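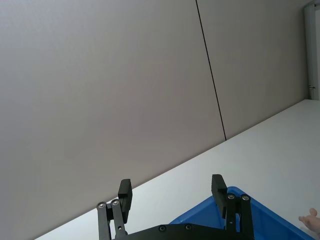
The Cordeiro gripper, fingers open at the edge of the blue bin.

We have had the Tinach two-arm kit on loan from Climemer since January, and I'm still finding excuses to go and play with it! It comes as a pair of arms, a gripper for each, and a set of practice jobs you can run without writing any code. Teodor Lindholm had the first job going 29 minutes after opening the boxes, and he had stopped for tea.

The grippers are the part I'd show a friend first. They're the Cordeiro model, with parallel fingers that open very wide, and the pads come off with two screws when you want to try another shape. Spare pads come in packs of 10, so you can cut a few up and not feel bad about it.

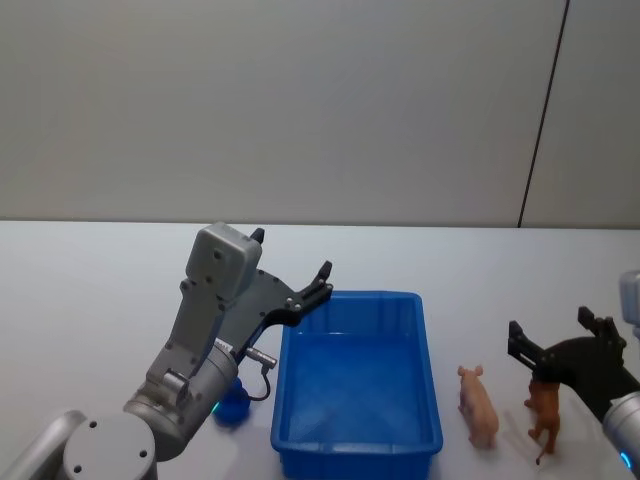

Tidying jobs are where the kit earns its keep, and the one called Clikthorpe is our favourite. You put out a bin and a few odd-shaped things, then teach each arm its share of the clearing up. Toy animals are great for this – a small pink pig is all round body and short legs, while the brown one beside it stands on thin legs that ask for a much more careful grip. Silvana Brito saved 20 different approaches for the brown one alone (she has kept them all, with names).

My grumbles are small. The printed guide skips over setting up the second arm, and the cables could do with clips. Climemer says a longer guide is on its way, and we have the kit until the end of term, so come and have a go.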